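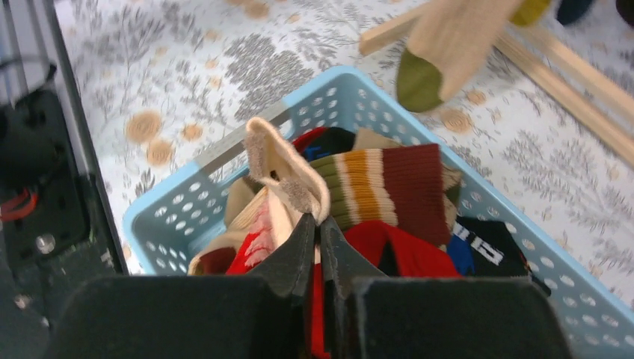
Photo: Harsh Pal / Sodoten Robotics Club

Minutes, October 2020

Present: Sushil Dubey (chair), Bimla Agarwal, Trí Âu, Harsh Pal. Apologies: Sarla Sengar. Minutes taken by B. Agarwal.

1. September minutes
Approved. Sushil asked that "nearly working" be struck from item 4. Struck.

2. Sock project
Trí reported that the gripper can close on a single sock in a full basket. Bimla asked how often. Trí said the log has 148 attempts but no column for the result. Bimla asked what the log was for, then. Trí will add the column.

Harsh thinks the fuzzy cream sock is too easy and wants more runs on the ribbed striped one and the black one with the GS lettering. Sushil doubts a heap of mixed socks proves much about sorting when we have yet to match a pair. Agreed to leave the word "sorting" off the poster for now.

Trí wants to keep the tree-print cover under the basket. Bimla would like one set of runs on a plain cover before we claim the background makes no difference. Harsh to do this.

3. Solis entry
Entry fee is 2000. Bimla is against paying until we have 15 clean picks in a row, witnessed. Carried, Trí abstaining.

4. Any other business
Sarla wrote in to ask who has the spare finger pads. No answer.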